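Lesestoff > Kurzprosa > Alltag

Lesezeit: 3 Minuten

Die Schachtel

Der Umzug nach Gorkilen war für Ende September angesetzt, und der Spediteur berechnete nach Kartons. Dreiundvierzig waren vereinbart. Die Mutter hatte die Nummern mit Filzstift auf die Deckel geschrieben und im Heft eingetragen, was darin lag. Für die Spielsachen, die nicht in die großen Kartons sollten, gab es eine eigene Schachtel. Sie durfte mit ins Auto. Was hineinpasste, kam mit, der Rest ging nach Zendilham zur Großmutter.

Das Kind hatte lange überlegt und dann mit dem Würfel angefangen. 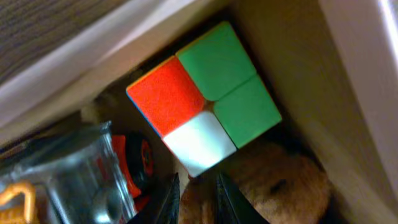
Den Würfel hatte der Vater von einer Reise mitgebracht, aus einem Laden in Uvumico, der sonst Schrauben und Schlösser verkaufte. Er hatte ihn auf der Fähre dreimal gelöst und zu Hause kein einziges Mal mehr. Das Kind drehte ihn nur, wenn es auf etwas wartete. Jetzt waren auf einer Seite zwei grüne Felder, ein weißes und ein rotes, und so sollte er bleiben. Daneben gehörte das braune Plüschtier. Es hatte in den letzten Jahren in jedem Zimmer der Wohnung geschlafen, auch in der Badewanne.

»Der Würfel drückt ihn«, sagte die Mutter.

»Das macht ihm nichts.«

Sie sagte nichts weiter und ging in die Küche, um die Teller einzuwickeln. Zeitungspapier hatten sie genug. Die Nachbarin unter ihnen hatte einen ganzen Stapel heraufgebracht und dabei gefragt, ob die Lampe im Flur hängen bleibe. Die Lampe blieb hängen.

Als die Mutter zurückkam, war auf dem Tisch alles beisammen.
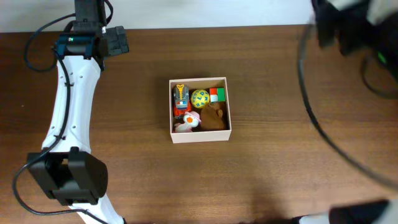
Die rosa Schachtel mit Fahrzeug, Ball, Würfel und Plüschtier.

»Geht der Deckel zu?«, fragte sie.

»Muss er zugehen?«

Die Mutter dachte an die Strecke. Es waren fast 400 Kilometer, und hinter Araya wurde die Straße schlecht. Beim letzten Mal war ihnen dort ein Korb mit Äpfeln umgekippt, und sie hatten noch im Winter einen unter dem Sitz gefunden.

»Du kannst sie auf den Schoß nehmen«, sagte sie.

Das Kind setzte sich an den Tisch und räumte noch einmal um. Es wollte wissen, ob man den Ball auch einzeln tragen könne, in der Jackentasche. Auf der Fahrt konnte man damit Wörter suchen, das hatten sie früher im Wartezimmer gespielt. Jeder nannte einen Buchstaben und der andere musste ihn finden.
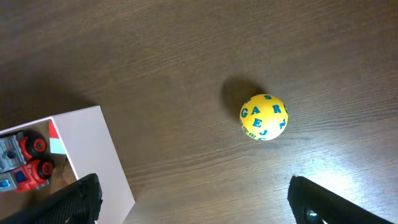

Die Jackentasche war zu klein. Sie probierten es mit der Manteltasche der Mutter, und dort ging es, wenn sie den Schlüsselbund in die andere tat.

Draußen hielt ein Lastwagen, fuhr aber weiter. Der Spediteur wollte um zehn da sein. Die Mutter schlug das Heft auf und schrieb unter die letzte Nummer: Schachtel, Auto. Dann strich sie das Wort Auto durch und schrieb Schoß.

»Und wo schläft er heute Nacht?«, fragte das Kind und meinte das Plüschtier.

»Wo er will. Es sind alle Zimmer leer.«

Das Kind nahm die Schachtel mit beiden Händen vom Tisch und trug sie in den Flur, unter die Lampe.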